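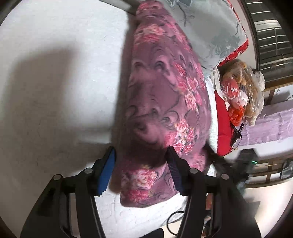
Last changed: 19/10/2022

Tomthorpe: bedding and the folding of it

README

Tomthorpe is a small collection of pictures and notes on what people do with the soft things on their beds. It was begun by Annapurna Namboodiri, who folds, and is now looked after jointly with Balakrishnan Palaniappan, who bundles. The labels are a negotiated peace.

What's in it

There are nearly 700 pictures in 12 folders, one folder to a bed. Notes sit beside them in plain text files. Blankets, sheets, pillows and cloths are all in. Duvet covers are left out until one of us can change one without swearing.

Labels

Each thing on the bed gets a word for what it is and a word for the state it's in. The states are flat, folded and bunched. A blanket picked up by the middle counts as bunched, however nobly it hangs. A cloth lying flat with one edge turned over is still flat, a ruling that cost us most of May.
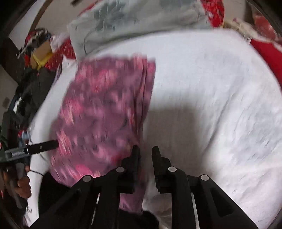 Colours go down in everyday words. Purple, mauve and dusky purple were three separate labels in version 2, and are now all purple. Annapurna has kept the old list and would like it known that she disagrees. Patterns get floral, plain or other, and other is doing a great deal of work.

Anything on the bed that isn't bedding is marked "item" and left at that. Please don't send us guesses.

Known problems

White sheets on white sheets are labelled badly. Folder 3 was done late in the evening by both of us at once, and some pillows in it are down as blankets. The Larkcombe folder spells grey two ways.

Corrections are welcome as a plain list, picture name first. Balakrishnan reads them — Annapurna answers them.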